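News from the Plondow software group

In March we moved the grasp planner of Flikeck to its third release. The old one chose a closing width from the outline of the object, and this works badly for cloth, because the outline changes when the fingers touch it. 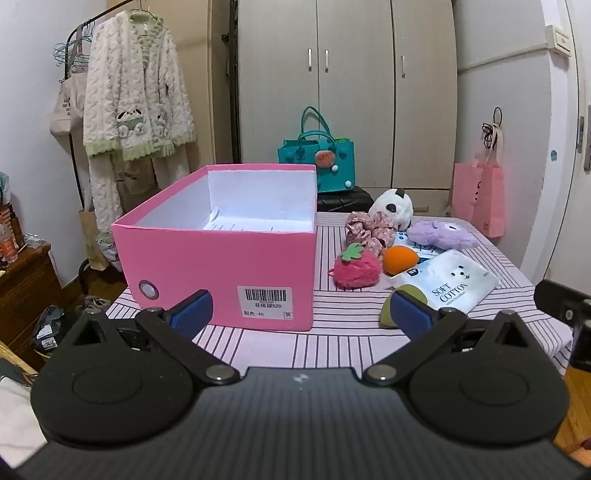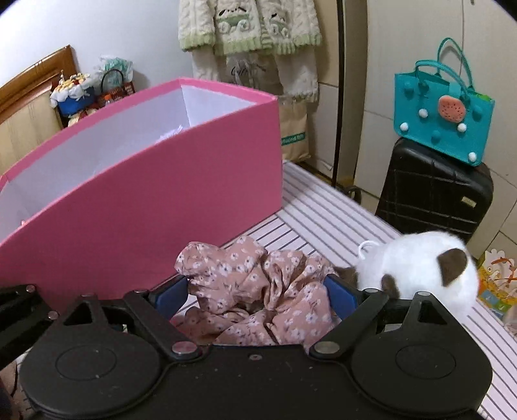 The new planner reads the width again at 40 steps during closing — before it was only 9. Ponce, our replay tool, can now show these values beside the video. Colleagues in Forenwood will test it for five weeks.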